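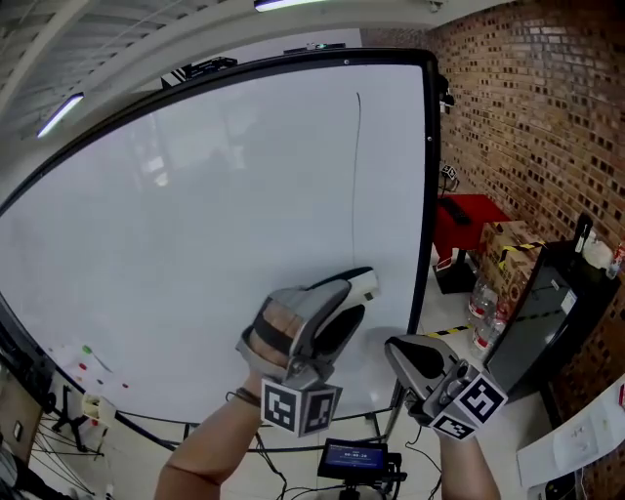 How I plan a month of family dinners on one whiteboard

I used to plan meals on the backs of envelopes, and then I'd lose the envelope and we'd have pasta again. A big whiteboard fixed that for us. I started in March and I've kept it going ever since, so I thought I'd write down how I do it (a few of you have asked!).

Step 1: Clean it properly

Old pen ghosts drive me mad. Wipe the board with a dry cloth first, then a slightly damp one, and leave it while you put the kettle on. If anything is still showing, scribble over it with a fresh dry-wipe pen and rub it off straight away.

Step 2: Draw your columns

I do one wide column for dinners and a narrow one on the right for shopping. Use a long ruler or a bit of masking tape and don't press hard — you only need to see the line, it doesn't have to be bold. I draw mine in black and go over it again when it wears off.

Step 3: Write in the fixed nights first

Clubs, late shifts, the night Granny comes. Those get something quick or something that can sit in the oven. I've got a lentil bake that feeds all of us from 600 g of veg and it goes in at least twice a month, sorry kids.

Step 4: Fill in the rest from your list

Keep a list of meals everyone will eat. Mine has 153 on it now, which sounds silly, but it includes things like "eggs on toast" and "soup and whatever bread is left". Pick from different parts of the list so you don't end up with four rice dishes in a row. I've done that.

Step 5: Give magnets a job

I use green for "already in the freezer" and red for "needs shopping". When I move a dinner to another night, the magnet moves too. Bills and school letters can go in a bottom corner, as long as they don't creep up over the dinners.

Step 6: Shop from the board

Copy the right-hand column onto your phone just before you go. I tried photographing the board but I could never read my own writing under the shop lights.

Step 7: Rub out as you go

Once a dinner's eaten, it goes. If we skipped it, I put a little arrow next to it and use it the week after. Anything with three arrows comes off the list for good — goodbye, stuffed marrow.

Related posts
Miso soup for people in a hurry
What's in my freezer drawer
Packed lunches without sandwiches
Getting pen off a painted wall

Comments (3)

Trying this tonight. Do you plan puddings as well or just mains?

We do two weeks at a time because my lot change their minds too much. The magnets are a great idea though, pinching that!

Could you put up the lentil bake recipe please?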